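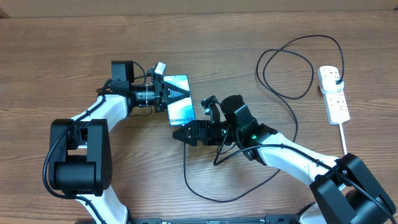

13th June

Glue tests for the Danzer shelf job, day two. Pulled the clamps off the first batch before lunch. The Homum white glue held fine on the long joints but the short end-grain ones let go with hardly a twist. Should have sized them first, knew that.

Second batch: thinned coat on the end grain, wait, then full coat. Much better. One piece took 159 lb on the hanging scale before it popped, and it tore wood, not glue. Dry one next to it quit at 100. Only one pair so don't quote me.

Jikodine two-part is still stinky and sets too fast for the wide panels. Keep it for patching knots. Lid on the hardener was not shut, whoever had it last, please press it untill it clicks.

Humidity in the back room way up again. Boards from the Jindport delivery are stickered on the rack by the window, leave them alone until they settle. Weighed the marked one: 616 g, was heavier last week but I can't find the slip. Start a new slip, taped to the end of the board.

Glue order: nearly 335 ml left in the big bottle, enough for the sides but not the tops. Need more before August, when the supplier shuts for stock taking.

To do
- re-cut the three bad end joints
- scrape squeeze-out, don't sand it, clogs the paper
- new wax paper under the clamps
- try hide glue on the offcuts if theres time

Bandsaw blade is wandering left. Did not touch it today.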